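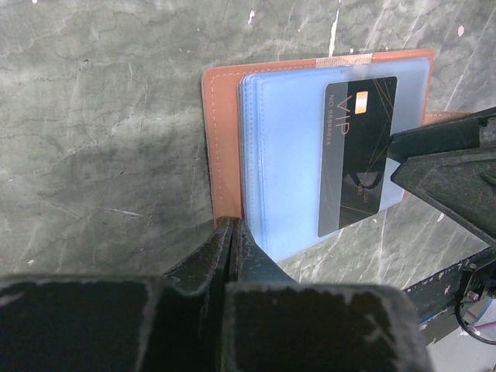
Notebook, Jun 9, 2020: Valleck playtest, prep and rules fixes

OK, big one today, so this is going to be long. I finally sat down with the whole Valleck manuscript (272 pages as it stands, and I swear it was shorter last month) and went through everything the last playtest threw up. We still want the book at the printer in August. I think we can do it if I stop adding islands.

Quick reminder for anyone reading this who hasn't been in the group chat: Valleck is the setting book, Gilchrist is the port city in the middle of it, and Plaltska is the little dice-light rules engine underneath. I keep seeing people call the whole thing Plaltska and it makes the notes really hard to search. Please don't!

Storm rules

The storms are too mean. In the last session the boat lost its mast before anybody had made a single choice, and then the players spent forty minutes on repairs and never got to the lighthouse. I had storms rolling three dice against the hull every watch. Changed it to one die per watch, plus one if the crew pushes on at speed. I ran that on my own at the desk for a whole evening and boats now limp into port with damage most of the time, and sink only when the captain gets greedy. Much happier.

One thing I haven't sorted: what happens if you anchor. Right now anchoring ends the storm for you, and that can't be right, but every fix I write is half a page. Leaving it for the moment with a big red X in the margin.

Gilchrist street table

Rolled on the street encounter table until I got sick of it. The fishmonger comes up constantly. I had her at four slots on the table from back when it was a joke, and then forgot. She's down to one slot now, and the freed ones went to a funeral procession, a locked bathhouse, and a kid selling maps that are all of the same wrong street. I love the map kid. If he gets cut in editing I will fight for him (you've been warned).

Also the harbor tax. The text says two coins per crate on page 31 and three coins per crate in the merchant chapter. Three is the right one. Fixed on page 31 but I bet it's wrong in the quickstart too, so somebody check before that goes out.

Card deck

The omen deck is at 91 cards and I think it stays there. I wanted more, but the box quote jumps up a tier if we go any higher, and there were some real duds in the pile anyway. Cut "The Slow Bell" because it did the same thing as "The Drowned Clock" with more words. Cut "Salt Wind" twice, somehow, which means it was in there twice. Oops.

Text size on the omens is still bugging me. I can read them fine at the desk but across a table by lamplight they go to mush. Bumped the title up two points and took the flavor line down to one sentence on everything. A few of them read better that way, and a few of them lost the only good sentence they had. I'll go back over those with fresh eyes.

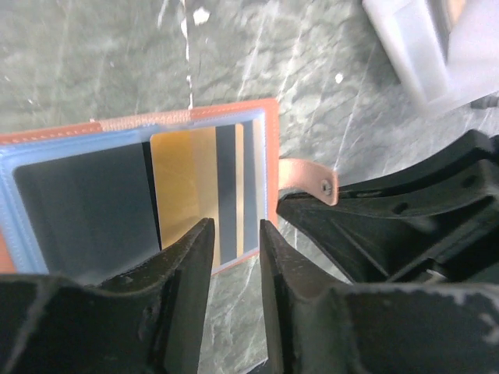
Orange-tan card holder, open on the marble.

Print run and the Stirkoseo question

Stirkoseo came back with numbers for the first printing. They'll do 2,000 copies with the sewn binding, or the glued one for less money. I really, really want sewn. A setting book gets opened flat on the table and leaned on and has dice dropped in it, and I've got a shelf full of glued ones shedding pages. Asked them for a bound dummy with blank paper so we can abuse it a bit before we say yes.

Preorders are sitting at 417 this morning. That's well past where the last book was at this stage, and I did a small dance in the kitchen. The map poster seems to be doing a lot of the work. People keep asking if they can get it folded and unfolded, and I've been saying yes to everyone without checking what a tube costs to ship, so that's on my list too.

No conventions this summer, obviously, so the launch is going to be online. I'd like to run a four-session game in Gilchrist on stream, starting from the pregens in the back of the book. The pregens need another pass first. The navigator is great, the priest is fine, and the smuggler has a skill that doesn't exist anymore ("Bluff the Tide", we folded that into Nerve ages ago). Three of them also have no starting equipment at all, which makes for a pretty short trip.

Smaller stuff, so I don't forget:

The index has "Eels, see Lighthouse" and "Lighthouse, see Eels". Funny, but fix it.

Chapter 5 opener still has the placeholder art note in it.

Decide whether "watch" is four hours or six. The travel chapter thinks four, the rest rules think six.

The big fold-out map has the north reef on the wrong side of the bay. I moved it in the text to match, and now the wreck is on dry land. Moved it back. The map needs to change.

Write the anchoring rule!!

Next playtest is the lighthouse again, new storm rules, same characters, starting with the boat already out past the reef so we don't lose the evening shopping for rope. I'll bring the trimmed omen deck and the revised street table in case they turn around and go home.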